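Zwei Arme, ein Tisch, 3000 Versuche

Chie Tanabe redet schnell, wenn es um Greifer geht, und ich kam beim Mitschreiben kaum hinterher. Bei Brivstead leitet sie das Projekt Citness, und mich interessierte vor allem, warum sie seit Mai so auf die Kameras am Handgelenk schwört. »Von oben sieht man den Tisch«, sagt sie, »aber die letzten Zentimeter sieht man nur von der Hand aus.«

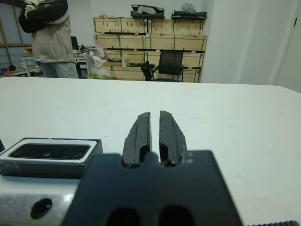

Mit der Kopfkamera allein lag die Trefferquote bei 63 Prozent, das fand sie (ihr Wort!) peinlich. Also noch mal von vorn: 3000 Durchläufe fürs Training, 300 zum Testen. »Die 300 fasst vorher niemand an, da bin ich streng.«

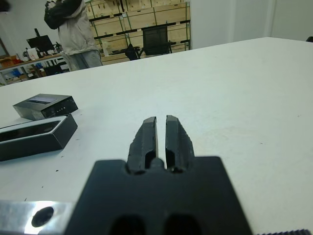 Und wer greift zuerst?

Da wird es für mich richtig spannend, denn die Arme bekommen keine feste Rollenverteilung. »Links oder rechts, das soll das Modell selber lernen«, meint Tanabe. Ich hätte ja gedacht, dass die sich ständig in die Quere kommen.
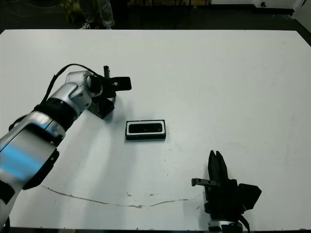 »Machen sie auch!«, lacht sie. Am Anfang zögerten beide, dann fuhren beide los. Geholfen hat, die Bilder aller Kameras gemeinsam einzuspeisen, und zwar ohne sie vorher zu verkleinern. Als Nächstes will sie den Tisch tauschen und schauen, was von der Quote übrig bleibt.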